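Karras Is Moving Its Whole Lab to Skarnberg (and Yes, There Will Be a Restock)

Hi everyone! I had a whole swatch post planned for today, with two coats of everything and my thumb looking better than it has in months, but then the Karras newsletter landed in my inbox at 9 in the morning and I figured you'd all want to hear about it right away. So the swatches get bumped to the next post and we're doing news instead. Grab a coffee!

If you're new around here, Karras is the little indie polish brand from Trurport that I will not shut up about. They make small batches, mostly shimmers and magnetics with the odd crelly thrown in to keep us on our toes, and they've been pouring everything in the same two rooms over a bike shop since the first collection. Well, not for much longer. The newsletter says they've signed the lease on a real production space in Skarnberg and the last Trurport batch gets bottled in February. After that, everything ships from the new place.

I'm so excited for them! I'm also a tiny bit nervous, and I'll get to why.

First, what we know for sure. The shop closes for 23 days while they move. No orders, no preorders, no custom duos. If you have something in your cart that you've been thinking about (I have four somethings), you need to check out before they flip the switch. Anything ordered before the closing date goes out from Trurport as usual, and they say they won't be holding packages until after the move. Store credit carries over. Gift codes carry over too, which is good news for me because I found one from last Christmas in a drawer last night.

Second, the restock. When the shop opens again it'll be with 22 shades, and Wuvutine is one of them. I may have yelled. My dog left the room.

For anybody who missed the drama the first time around, Wuvutine is the smoky plum with the red-to-copper shift that sold out before most of us had even found the product page. I got one bottle. I've worn it for two weddings and a dentist appointment, and I've been rationing it like it's the last jar of my grandma's jam. There's maybe a third left, and it's getting gloopy, so I've been babying it with thinner, a couple drops at a time. To know there's a fresh bottle coming is a huge relief!

They're making 2,000 bottles of it. That's a lot for Karras. The newsletter didn't say how many they made for the first run, and I'm not going to guess, but it was gone so fast that it can't have been anywhere close. There's a limit of two per customer, and I think that's fair. I know some of you like to stock up (I see you, backup bottle people, I am one of you), but I'd much rather see it on a bunch of different hands than in one person's Helmer.
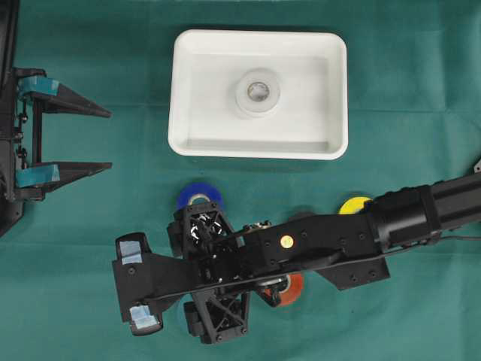 A white tray on a teal-green cloth.

Okay, so now for the nervous part. A new space means new mixing equipment, and the newsletter says they're switching to a bigger mixer and a different base supplier at the same time. They're very upfront about it, and I appreciate that. They say the new base is a little thinner and dries faster, and that they've been testing it since last summer. I believe them! But I've been doing this long enough to have been burned by a base change or two. You know how it goes. You finally get the restock of your holy grail, you put it on next to the old one, and the shift is a hair cooler or the shimmer sits at the bottom of the bottle and sulks.

With a plum like Wuvutine it really matters, too. The whole reason it works is that the base is squishy and a bit see-through, so the shimmer looks like it's floating down inside there somewhere. Make it too opaque and you've got a nice purple. I own so many nice purples. I could open a museum of nice purples.

So I wrote and asked. I wanted to know if the new Wuvutine would be marked in some way, so people buying secondhand could tell which batch they had, and I got a very sweet reply before lunch. The new bottles will have a small batch code on the bottom label, and the first run never had one. The cap and the brush are staying the same. Thank goodness, because that brush is perfect — wide enough to do my ring finger in two strokes and still small enough for my sad little pinky nail.

I also asked about the smell, because a couple of you had a hard time with the last magnetic collection. They said the new base is milder but it still smells like nail polish. Open a window!

A few more bits from the newsletter that I thought were worth passing along:

The price is going up by a dollar a bottle when the shop comes back. Minis are staying where they are. I know nobody loves a price increase, me included, but Karras hasn't touched their prices in ages and everything from the glass to the boxes costs more than it did.

The top coat is being discontinued. I'm a little sad about this one! It was never my favorite for shine, but it was great under stamping and it never smudged my black lines. They have a small amount left and they're not making more. If you stamp, I'd grab one now.

The seconds bin is getting its own sale. These are the bottles with crooked labels, short fills, or colors that came out a bit off from the sample. They're usually a local thing in Trurport, sold off a table at the door, so those of us who live far away have never had a shot. They'll be putting them online in the last week before the move, unsorted, as mystery bags. You can't pick your colors and you can't return them. I'm going to buy one anyway and I'll show you what I get, even if it's all beige.

And there will be an open house in Skarnberg once they've unpacked. No date yet. They're talking about letting people mix a bottle of their own from a few premade bases and a wall of shimmers, and I would honestly drive all night for that. It's a long haul from my place, so I'd have to sweet-talk somebody into taking my shift, but I've started dropping hints at work already.

What they didn't mention is international shipping. A bunch of you in Canada and over in Europe have been asking me, and I don't have an answer for you, sorry! I put the question in my email but it was the one thing that didn't get a reply. My hunch is they haven't sorted it out yet. The second I hear something, I'll add it to the bottom of this post.

As for what else is in those 22 shades, we only have a partial list. Besides Wuvutine there's the gray-green magnetic from the spring set, both of the milky pinks, and the navy crelly with the silver flakes that I was pretty lukewarm on the first time. (I've come around on it. It looks great with a matte top coat, which I only found out by grabbing the wrong bottle.) A few will be brand new colors, and they're keeping those quiet until the shop is back up. There was one little tease about "something very orange" and I've been thinking about it all day. I don't even wear orange! My skin goes kind of gray next to it. But if Karras makes a squishy orange with a gold shift, I'll be first in line and I'll look like a ghost and I'll be happy about it.

One practical thing if you're planning to go for Wuvutine on restock day. Make an account beforehand and save your address. Last time the checkout page kicked me out twice while I was typing in my zip code, and by the third try my second bottle was gone from the cart. They say the new site holds your cart for 9 minutes, so that should help, but I'm not taking any chances. I'm going to be sitting there with my card out and my phone on silent.

I'll be doing a side-by-side of old and new as soon as mine shows up — same hand, same number of coats, daylight and lamp light both. I'm saving what's left in my old bottle for it, so if you see me wearing something else for the next little while, that's why. Until then I've got plenty of other stuff to show you, starting with the swatches I promised for today. It's a set of three jellies and one of them stained my cuticles bright blue.

Are you going to try for a bottle? And did anybody get the original run and have it go thick on them, or is it only mine? Let me know in the comments, and tell me which shade you're hoping made the list!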